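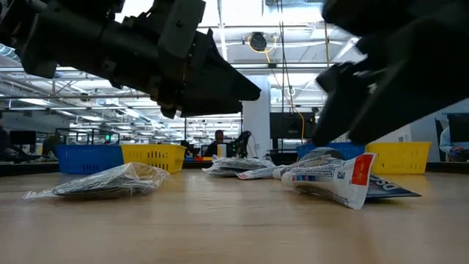
Two dark robot arms over a wooden tabletop, with a white toothpaste tube under one gripper.

2026-07-17
By Milagros Arboleda

How to check a "forest friendly" claim before you pay extra for it

Every second package in my grocery store has a leaf on it now. Some of those leaves mean a forest was left standing. Plenty of them mean a designer had some green ink. If you're paying more for the leaf, you should spend a few minutes finding out which kind you've got.

Step 1. Write down the exact claim. "Made with responsibly sourced paper" and "made from 100 percent recycled paper" sound alike and promise very different things. The first can mean whatever the company wants until it tells you who decided what responsible was. If the claim has no noun you could measure, I stop there and buy the cheaper one.

Step 2. Find out what part of the product it covers. I had a box of Neltau tissues on my desk for a month before I noticed the claim was for the carton. The tissues inside weren't mentioned anywhere.

Step 3. Look for a certificate number and look it up. A real certifier keeps a public list. Type in the number, then check three things: the company name, the product type and the expiration date. Jeston's notebooks carried a number that came up fine, except that it was for office furniture. I wrote to them and got a cheerful reply about their values.

Step 4. Ask where the wood came from. A country is a weak answer, a region is better, and the name of a mill is better still. Give them until the end of August if you write now, as these emails get passed around. Huvdale took 9 days and sent me a mill list. I don't know that every mill on it is well run, but I can at least look them up, and that's more than I had before.

Step 5. Be careful with tree planting. "We plant 5 trees for every order" tells you nothing about how many are alive two years later, what species they are, or what was growing on the land before. Rows of one fast-growing tree on old grassland can do harm. Ask for survival figures. If the company only reports trees planted, assume it hasn't checked.

My neighbor Heriberto Palomino thinks all this is a waste of an evening and that I should just buy less paper. He has a point - I switched to cloth napkins after one of these arguments and haven't missed the others. But I still need printer paper, and so does he.

If you get stuck at Step 3, try the store's own buyer. The one at Llanos answered me the same day and admitted they'd never asked the supplier for a number. The shelf tag was still up when I went back.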